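Fonside Community Hall, walk-round checklist, December
Covers main hall, kitchen, corridor, both loos, boiler cupboard, outside steps. Started 8.15am, done before the toddler group came in.

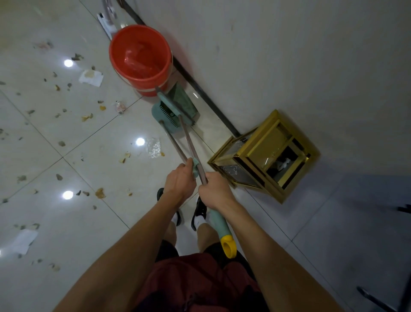 Okell reckons the floor section should come first on the sheet from now on, as most of the entries in the accident book are slips and by page two everybody is skimming. Fair enough, moved it up. Old order still on the back of the clipboard if wanted.

1. FLOORS AND WALKWAYS
Swept before inspection - yes
Tiles, corridor - OK. One cracked by the kitchen door, edge not lifted. Same one as last time. Watch.
Tiles, entrance - OK but slippy when people come in off the wet grass. Mat too short, you get one foot on it and the next one off. Need the longer one, Stavent do it in grey or brown. Grey.
Main hall boards - two nail heads up near the stage. Knocked down with a hammer same morning. Recheck next month.
Wet floor signs - 3 on the list, two found. Third might be in the loft?? Not looked.
Cables across walkways - none. Please keep it that way for the panto, last year was awful.

2. EXITS
Main door - opens fully, closer a bit fierce
Side door - push bar sticks. Needs a proper shove. FAIL until sorted. Someone small would not get that open in a hurry.
Kitchen door - OK, bins moved away from outside of it AGAIN. Bins go by the fence.
Exit signs lit - all but the one over the stage. Tube or battery, not sure which. On the list for the electrician.
Capacity notice - says 118, correct for standing. Seated notice says 86, also correct, but it has been pinned behind the yoga poster. Moved poster.

3. FIRE
Extinguishers - all in place, pins in, gauges in the green. Kitchen one has a service tag that's hard to read, get them to redo it.
Fire blanket - OK
Alarm test - done from the corridor call point, heard in loos and kitchen. Quiet in the boiler cupboard with the door shut but no one should be in there anyway.
Log book - filled in. Two weeks missing in the autumn, left blank, don't go back and make them up.

4. KITCHEN
Fridge temp - 4, fine
Freezer - needs defrosting, drawer won't shut
Urn - limescale, otherwise OK. Flex checked, no splits.
First aid box - plasters nearly gone, blue ones all gone. Eye wash out of date. Replace both.
Knives - in the locked drawer. Key on hook, label has fallen off the hook so it's just a key. Relabel.
Cupboard under sink - bleach and descaler were side by side with the lids loose. Seperated, descaler now on top shelf. Please don't put it back.

5. LOOS
Hot tap temps - ladies OK, gents too hot, over 63 at the basin. Mixer valve wants adjusting, plumber rung, coming this month. Hot water notice up meanwhile.
Locks - OK
Pull cord in accessible loo - tied up in a knot out of reach. Untied. It has to hang right down to the floor or it's no use to anyone who has fallen. Third time this year I think.
Hand towels - fine

6. STACKED CHAIRS AND TABLES
Chairs - stacks too high by the stage, brought down to six. Two with split seats, taken out and labelled.
Tables - one of the Henao folding ones has a leg catch that doesn't click. Taken out of use, it's turned to face the wall with tape on. Do not use for the raffle even if short of tables.
Trolley - wheel squeaks, works

7. OUTSIDE
Steps - moss on the bottom two. Scrub and grit before the frost.
Handrail - solid
Light over the door - on a timer, timer an hour out since the clocks changed. Put right.
Grit bin - half full. lid ok
Car park - pothole by the gate bigger than it was. Cone on it for now.

COMMENTS
Side door is the main one. If it isn't fixed before the panto we'll have to have a steward stood at it all evening, or cut the seats. Okell has asked for a price on a new bar.

Gents tap second. Boiler setting not touched, it's the valve, leave the boiler alone.

Moss, mat, first aid bits - can all be done this month out of petty cash, keep receipts.

Not checked this time: loft hatch and ladder (ladder lent out to the cricket club, due back). Do these first next round, and look for that sign whilst up there.

Sheet to go in the red folder, copy on the noticeboard.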